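From: Yurani Pacheco
To: wasovbridge-neighbors
Date: Dec 28, 2023
Subject: Re: old desktops, worth keeping?

Jae-in Ra wrote:
> I have nearly 2000 photos on a tower in my closet.
> Should I buy memory for it or let it go?

Hi Jae-in! Copy the photos off first, please (two places, I lost all of August once and I'm still mad). After that, sure, play with it. Memory for these old things is cheap, I paid 72 for mine, and swapping it is a ten-minute job once the side is off.

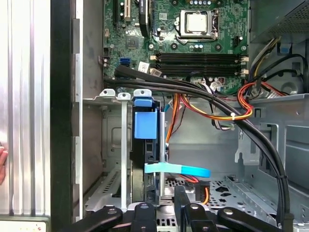
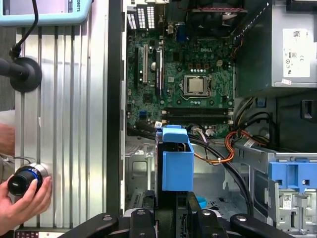
Hardware & Repairs

Write down the model before you order anything, and ask Ah-rin what she has in her drawer. Samran wants the next swap table at the Tak hall, so bring spare cables if you're coming. I'll bring soup again!

Yurani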